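The Long Way to Teach a Machine to Pack a Tray

By 25th August the crew at Brileck had 2374 recordings of a robot arm putting metal parts into foam. The target was 3000.

Brileck packs kits for machine shops. Its customers want every part in its own pocket, and the pockets change with each order. Writing a new program for every tray took longer than packing by hand, so in June the company started collecting examples for a system called Casier, meant to learn the job from people.

An operator sits at a bench with a pair of handles and steers the arm through one placement – pick up, carry, line up, lower, let go. The camera near the gripper records along with the joint positions. Then the tray is reset and the operator starts again. A good run takes 23 seconds. A bad one takes longer, and for the first few weeks the bad ones were deleted.

The hard part is the last bit of travel. A bar held a little off line lands on the foam between two pockets, and the arm has to lift and shift before it can try again. Operators learn to do this without thinking, which makes it difficult to ask them how they do it.
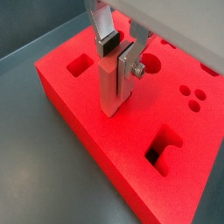
Yatziri Tlapale says the deleted runs were the ones the system needed most. A model that has only seen clean placements, she argues, has no idea what to do when it misses, and she would trade a hundred perfect runs for 23 in which the operator missed and recovered.

Her view won out. Operators now leave the recording going after a miss and mark it with a foot pedal. They also start some runs with the part already in the wrong place.

Kanini Lukumay was slower to agree. He worried that the system would copy the mistakes along with the fixes, and an early version did hover and poke at the foam before every placement. The team trimmed the recordings so that training starts at the correction, and most of the poking went away.

Shifts at the handles are kept to 2 hours. Past that, the motions get jerky and the recordings show it. The remaining runs will use a new set of trays from Brunton, with tighter pockets.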